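Garra paralela da Oldale ou a de três dedos da Ferura?

marlina_lau
23/05/2021
Tenho 569 euros e juízo a menos. Preciso de uma garra para pegar em fruta e peças redondas. Para já ando só no simulador, com a Oldale de dois dedos. Alguém usou as duas?

bayu.m
Usei. A Ferura é linda no catálogo. Em esferas agarra bem, em tudo o resto passa a tarde a decidir onde pôr o terceiro dedo. Vendi a minha.

nadhirah_menon
Discordo do Bayu, o que não é novidade neste fórum. Com o controlador de origem a Ferura é má, sim. Com um Midar e o limite de força bem afinado nunca me esmagou nada. E a Oldale em superfícies curvas toca em dois pontos e reza.

bayu.m
Com um Midar até a minha torradeira fazia preensão de precisão. Quanto custa o Midar, Nadhirah?

nadhirah_menon
Mais do que a garra. Não estraga o argumento.

sulastri_l
Estraga um bocadinho.
Marlina, em que altura fechas os dedos? Nas redondas, se fechas acima do meio, a peça foge para baixo. E vês o quê pela câmara do pulso?

marlina_lau
A câmara está montada baixa, vejo os dois dedos e pouco mais. O meu problema é centrar. Corri 200 tentativas em abril e as falhas vinham quase todas de um dedo chegar antes do outro e empurrar a peça.

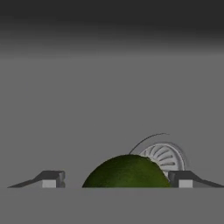 Já experimentei abrir mais e descer mais devagar, e a diferença foi nenhuma. A Sulastri tem razão na altura, vou baixar 6 mm e repetir tudo com a mesma semente.

fatima_onuoha
Antes de gastares dinheiro: qual é o coeficiente de atrito das pontas? O modelo que vem com o simulador da Chong traz um valor que nem fita-cola dupla face consegue. Fui muito feliz durante 3 semanas até ligar o braço a sério.

marlina_lau
...o de origem.

bayu.m
Os meus sentimentos.

nadhirah_menon
Baixa o atrito, repete, e depois falamos da Ferura outra vez.

bayu.m
Não falamos nada.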